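Meet the Pildale: A Robot Arm That Wants to Tidy Your Couch

Ages 8 and up. Grown-ups may read along if they sit still.

Somewhere in your home there is probably a sock that does not belong where it is. You know about the sock. You have walked past it many times. A company named Skavevon has noticed that people are like this, and it would like to sell your family a robot arm.

The arm is called the Pildale. It comes as a kit in a large box with 459 parts, counting every screw, and you should count every screw, because they like to roll under things. The finished arm bolts to a heavy base on wheels. On the end is a gripper, the robot's version of a hand. Near the gripper is a small camera, so the robot sees the world from its own wrist. Imagine having an eye next to your thumb. Picking up peas would be easy. Putting on mittens would be terrible.

What does it do all day?

Mostly, it picks up cloth. That may sound like a baby job for a machine with so many bolts, but cloth is one of the hardest things a robot can be asked to grab. A block is the same shape every time you look at it. A towel has never been the same shape twice in its life. It flops, it folds, it hides its own corners. You learned how to deal with this when you were a toddler, and you got no prize for it, which seems unfair.

So the Pildale has to look first and think second. It searches the camera picture for an edge or a fold that sticks up. Then it plans a path for its fingers and reaches in slowly. If it misses, it backs up and tries again. It can try 42 times without sighing, and I don't know any person who can do that.

Living rooms make all of this harder. In a lab, a towel lies on a clean white table and waits politely. At home, a pale cloth is bunched up on the back of a tan leather sofa, a little white one is wadded on the seat, and a thin black cable runs across the cushion as well. The robot has to work out which things are cloth and which things are trouble.
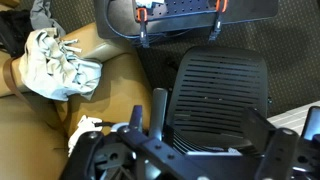

Can the Pildale hurt your fingers?

It can pinch, so keep your hands out of the gripper whenever the power is on. The motors are set to stop when they feel something push back, but stopping takes a moment, and a moment is long enough to say ouch. There is a big stop button on the base. Learn where it is before you learn anything else.

How does it get better?

Practice. Before the kit went on sale, the Pildale's software was trained on 3402 tries at picking things up. Plenty of those were flops, and the flops were kept too. A robot that has only ever seen good grabs has no idea what a bad one looks like. You can add your own tries with the hand controller, which takes 5 minutes to learn and a whole weekend to stop arguing over.

Is there another one like it?

There is the Braletti, a smaller arm that sits on a table. It costs less and has far fewer parts to lose. It is good at blocks and pencils and hopeless with towels, so it's the better choice if your mess is mostly crayons. A soft set of finger covers from Saengthong fits both arms and helps with slippery fabric.

Should you ask for one?

If you like building things and can wait a long time for a robot to pick up a sock, then yes, you might love it. If you only want a clean couch, your own two arms are faster, and they came already put together.

Words to know

Gripper: the part of a robot that grabs.
Sensor: a part that notices something, such as light or a push.
Training: letting a robot learn from many tries, good and bad.

Last updated May 5, 2020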